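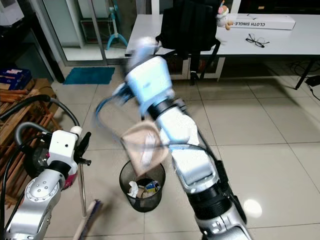
I have put off the back room for most of the winter. Every January I get the urge to throw open the windows and deal with things, and every January I do the kitchen and the hall, feel terribly pleased with myself and then shut the back room door. Well, this year I did it first! And I started with the floor, which my mum would say is completely the wrong way round (top to bottom, Kaja, dust falls down), but the floor was what was getting on my nerves. So out came the broom with the purplish bristles, and the black mesh wastebasket got pulled into the middle where I could reach it from anywhere. I love that basket and I also slightly resent it. You can see every scrap through the sides, so one tissue and a bright little blue and yellow packet and it already looks like a bin that wants emptying. A solid one would hide my sins for a week at least.

I bought it at Mahama in Stukent, back when they still had the homeware bit upstairs, and I've never found another the same size. If it ever gets bent I shall be very sad.

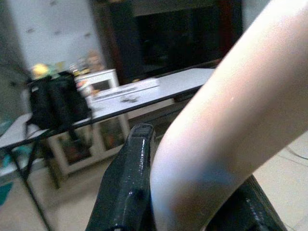
Posted by Kaja Kairys, January 21, 2022

The long white table is the real problem, though. It's a lovely table, with that thin black edge that makes it look much more expensive than it was, but it's long, and a long table is basically an invitation. Put one bag down at the end of it "just for a minute" and that bag lives there now. Mine's the black one with the straps dangling off, and I have walked past it so many times that I'd stopped seeing it as a bag at all. Then there's the flat white box in the middle, which I keep meaning to find a home for, and the little dark bits and bobs in front of it. Those went into a jam jar for now. I know a jam jar isn't a system. Leave me alone.

The low white shelves behind are doing better than I feared. I had a big sort of the cubbies in October and they've more or less held, mostly because I gave up on making them look nice and just let the reds and oranges and browns be a jumble. Open cubes forgive a lot if you don't look too hard. My sister has the Ikton ones with the doors, and hers are immaculate from the outside, and you mustn't open them under any circumstances. There's a 3,000 piece jigsaw in one of hers that has been missing its lid since before she moved to Irnton.

Sweeping, and then sweeping again

Pale floor tiles! Who chooses them? Me, I chose them, I thought they'd make the room feel bigger. They do, and they also show every single crumb. I swept once from the window end, had a cup of tea, came back and found the light had shifted and I could see a whole new lot of fluff under the table legs. So I went round again, in shorter strokes this time and towards me. Long swishy strokes feel marvellous but they send everything light up in the air and it settles behind you.

The other thing I've started doing is keeping one shallow thing to hand for whatever the floor gives up that isn't dust. I used to pile it all on the table and you can guess how that ended.
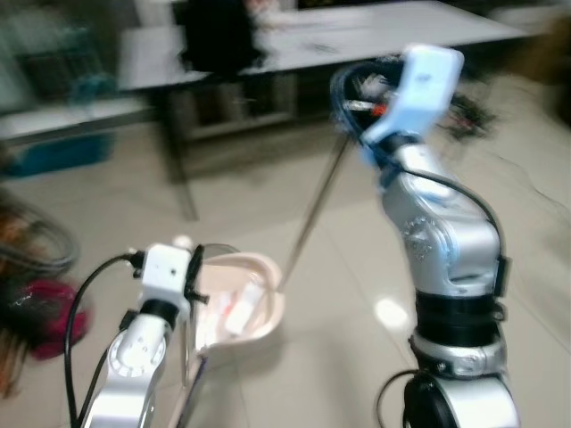 What goes in the pink tray

Anything small that I can't decide about on the spot. A white packet or tube sort of thing, something stripy in red and white, that's about the level of it. It's a soft peachy pink inside with a nice rounded rim, so it wipes clean in seconds, and being shallow it can't hold enough to become another drawer of doom. When I've finished the floor I sit down with the tray on my knees and every item either goes home or goes in the basket.

Next up is the bag. I'm going to unpack it properly, on the floor, with the tray beside me, and then hang it on the back of the door. I'll report back. After that it's my inbox, which stands at 1,566 unread, so don't hold your breath for that post.

Filed under: Home & Muddle, Cleaning Days

Comments

Petra L.
Your mum is right about top to bottom, sorry! I do the shelves first or I just end up doing the floor twice.

windowsill_jo
I've got a mesh bin too and I put a paper bag inside it, folded over at the rim. Hides everything and you lift the whole lot out.

Kaja
Jo, that's so simple I could cry. Trying it tonight.

Martin
More on the cubbies please. Ours are a disgrace.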